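Ketberg soundtrack recording – progress report, second quarter

Summary

The score is written and two of the three recording blocks are finished. The last block, strings and solo cello, is booked for March at the Pustonport hall. We expect to deliver the album master on the date in the funding agreement.

Work completed

The composer handed over the final cues at the start of the quarter. Two were rewritten after the film's harbour sequence was recut, and the end title is now longer than the version you heard in the first report. Parts have been copied and proofread for all sections.

Woodwind and brass were recorded over four days. The Arancibia theme took most of the second day, as the horn writing sat too high and had to be revoiced on the spot. We kept the revoiced version. Rough mixes have gone to the director, who has asked for a drier sound on the interior cues.

Budget

Spending for the quarter came to $3434 under the music copying line and $644 for instrument hire. The copying line is now fully spent. Hire is under budget and we ask to move $900 from it to hall costs, which rose when the venue changed its evening rate.

Release

Flivlow will handle the digital release and a vinyl pressing. Sleeve notes are in draft. Track order is still open – the label wants the main theme first, and the composer would like it to follow the prologue.

Facilities

The green room and kitchen at Pustonport are available to players from 8 am on recording days. Fruit and hot drinks come out of the catering line. Parking is on the street only. 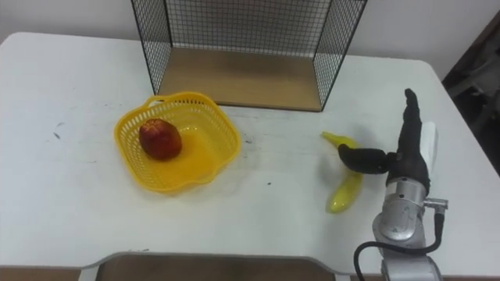

Next quarter

Record strings and solo cello. Mix all cues, with the director attending on the Monday of the second week. Master for digital and vinyl. Confirm track order and credits with the label, then send you the draft sleeve so the funding acknowledgement can be checked.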